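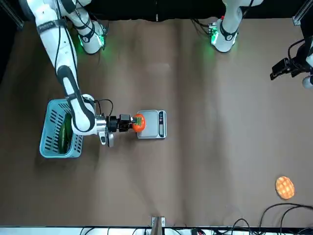 merrick-grip-trials

Hi! You've found my notes and recordings from comparing two sets of gripper fingers on our two-arm bench. I started this in August as a folder for my own use, then Suryani Mandagi asked for a copy, then Roman Zawadzka did, so now it has a README.

What's in it

500 episodes, all of them food onto a kitchen scale. The tomato gets most of the attention (it's slippery and it rolls, so it shows up a bad grip fast). There's also a cucumber, which starts in the light blue basket, and a round bun with a checkered top. The right arm does the picking. The left arm mostly stays up out of the way, though in 28 episodes it helps steady the basket.

The fingers

Set A is the Brisetti pair, stiff and flat. Set B is the Vokgate pair, with a bit more give. I went in rooting for B and I still like it for the tomato, but it twists on the cucumber if you grab too near one end. A is boring and fine. Neither one is great on the bun – squeeze a little too hard and you've got a dented bun for the rest of the afternoon.

How the files are laid out

Each episode has its own folder with video from the fixed camera, video from the wrist cameras, joint positions and gripper opening. There's a notes.txt in there too, where I typed whatever I was thinking. Some of those are very short. Sorry, Suryani!

Stuff to know before you use it

Don't try to read weights off the scale in the fixed camera video. The display is way too faint from there, so use weights.csv, which I typed in by hand.

11 episodes have a gap in the wrist video from a cable working loose. They're listed in bad_wrist.txt and the loader skips them unless you pass keep_bad.

Gripper force is the raw controller value, 0 to 600. It isn't newtons! Sizwe Joubert has a conversion for the Temavero controller, and I'll add it once we've both checked it.

Questions or fixes, open an issue or come find me at the bench. I'm usually there after lunch.

Keegan McKinnon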